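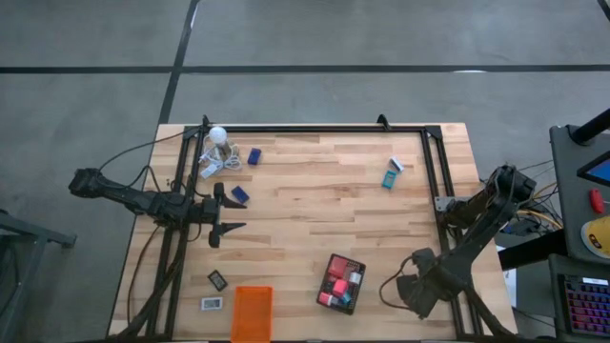

So I've been meaning to write something longer about what my job is like now that half of it involves two robot arms. Title on my badge is still "kitting associate." Kitting means putting the right small things together so the next person doesn't have to go looking for them. For years that was me, a stool and a pile of bins. These days a lot of the day goes into laying stuff out on a wood table between a pair of black arms: colored blocks in a wire-mesh tray, an orange bin down by the front edge, the little white lamp up in the back corner with its cord in a heap. Then the arms sort, and I watch, and I write down what they got wrong.

Background for the new followers (hi!). I work at Kaltano, in the Dulham building, the one past the car wash. We put together mixed kits for other companies, mostly classroom stuff and returns that need sorting back into sets. The arms showed up in March. The software side is called Odutetti and I still can't say it right on the first try.

People keep asking me if I'm scared for my job, so let me do that one first. Yes, a bit, at the start. We had a meeting in the break room and they told us no layoffs were tied to this, and then everybody went back to the floor and talked about layoffs for two weeks straight.

What did change right away was the shifts. We used to have two sorting crews and now we have one and a "cell team." I'm cell team. It pays 15 cents an hour more. Yes, cents. I laughed out loud when I opened the letter and then I signed it, because my knees had been killing me on the old line.

My day now, more or less: in at 6, coffee, check the sheet for what kind of items we're running. Set the table up. Let it run. When something gets dropped or stuck I hit pause, fix it, log it. Then I mess the whole table up again on purpose and we go again. I am being paid to make a mess, which my mother would find very funny.

The logging is the part I didn't expect to like. There's a drop-down with 10 reasons for a failed pick and at first I just used "other" for everything. Then one of the engineers came over and asked, really nicely, what "other" meant, and I talked for half an hour! All of it was stuff any sorter knows. Cords catch on things. Small shiny boxes slide. You don't grab a cup by the rim if there's another cup leaning on it.
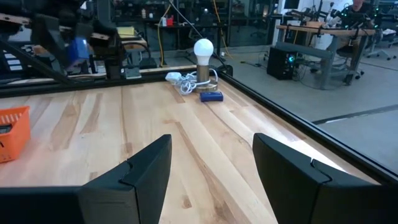 She wrote it all down and some of it ended up as new choices in the drop-down. "Cord in the way" is mine. I'm weirdly proud of that one.

Okay, the less cheerful part. It's lonelier. On the old line you stood across from somebody all day and you knew about their kid's braces and their car and their terrible landlord. In the cell it's me on one side and an engineer with headphones on the other. They're nice people. They're also working, and their work is quiet.

I brought it up at my check-in and they moved my lunch so it lines up with the packing crew again. Small thing, made a huge difference. If your place is getting something like this, ask about lunch before they print the schedule.

Also ask who gets to stop it. I can pause a run any time I want and I don't have to explain myself first, I just fill in the log after. That was not how it was written up in the beginning! The first version said to "notify the cell lead," and our cell lead was in another building every afternoon. Three of us complained and it got changed in a day.

Somebody in the replies wants to know if it's faster than me. No. Not on mixed stuff. Give me a tray of random junk and I'm done and back on my stool while the left arm is still making up its mind. But it doesn't get bored on the same two items for hours, and I absolutely do. By mid-afternoon on the old line I was putting things in the wrong bin and not even noticing.

So what's happened is the boring runs go to the arms and the weird ones come to me. Sounds great, and mostly is, but heads up: when every single thing you touch is a weird one, you go home tired in a different way. My feet are fine and my brain is soup. The easy runs used to be kind of a rest and I didn't know it until they were gone. 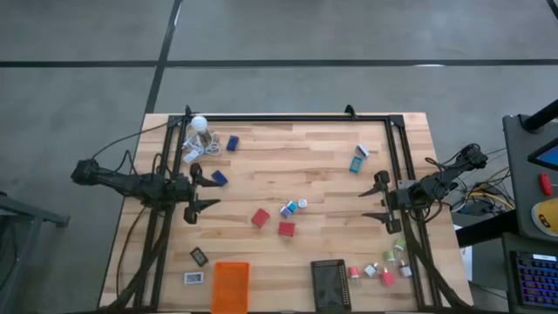
I told them that too. We're trying a thing now where I get one easy run by hand after lunch. My supervisor had to argue for it since on paper it makes no sense to have a person do it. We'll see if it lasts through the busy season.

One number, because I know some of you like numbers. My log hit 2752 entries this morning. Those are all mine, typed with two fingers. If you count that as training I've trained this thing more than I've trained any human coworker, and I've trained a lot of them – most of them left for the Omerović warehouse across the road, where the parking is better.

Which brings me to the thing I'd like answered and haven't been. If the stuff in my head is what makes it get better, is that part of the job or is it extra? I asked. I got "that's a great question." I'm going to keep asking, politely, with snacks.

Not trying to end up on either team here. I don't hate the arms. I said "excuse me" to the right one last week when I reached past it for the tape (it was paused, calm down). I'd just like the people who used to stand on that line to get more out of it than 15 cents and a new badge photo.

Will try to answer replies tonight. To the person who starts a job like this next month: wear layers, the floor is concrete and the cold comes right up through it. And get them to show you the log on day one, even if they say you won't need it yet.

Oh, and someone asked if I can pick what goes on the table. Sort of! There's a list, but the order and the layout are up to me. I like putting the cups in a bunch. It's mean and I enjoy it.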